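Jomamix Two-Arm Recording Cell

Jomamix is our tabletop cell for recording hands-on examples that a learning system can train on. You get two arms, a dark tabletop and black fabric walls, all in one enclosure. We build them at Norano, and we're really fond of this one!

The fabric does more than you'd expect. Daylight stays out, so an example recorded at 7 in the morning sits happily next to one from late afternoon. The fixed camera looks over the whole tabletop, and small objects with bright colors stand out well against the dark surface.
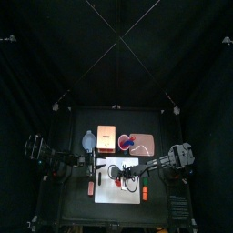 Both arms at the white tray, with the scoop, cup-and-tray row and blocks set out on the tabletop.

An operator guides the two arms through a task, saves the take, moves a few things and goes again. Valentin Langlois got 84 usable takes out of one session in March, which made our week (he had guessed 40). Takes can be tagged, trimmed or thrown out right from the operator's screen.

In the box: two arms with grippers, enclosure, camera and recording software. Setup takes two people and 4 hours.

Bench height and cable questions go to Chaiwat Phuthong, who loves getting them.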